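Returnable bottle

A returnable bottle is a drink container that is handed back after use, either to be washed and refilled or to be melted down. Shops usually charge a small deposit, which the buyer gets back with the empty.

In Gokport, refilling began at the Bolger bottling works, which washed 750 bottles a day in its first year. Glass bottles there made up to 327 trips in a trial before they were scrapped, though most broke or chipped long before 100. Plastic bottles are lighter but scratch easily, and many deposit systems shred them after one use.

Critics point to the fuel and hot water used in hauling and washing. Supporters answer that short routes keep both low. 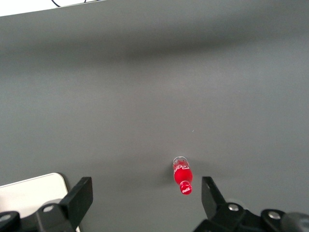 Orhun Sarıgül commented that the washing figure should be checked, as the works' own ledger gives 834 bottles a day.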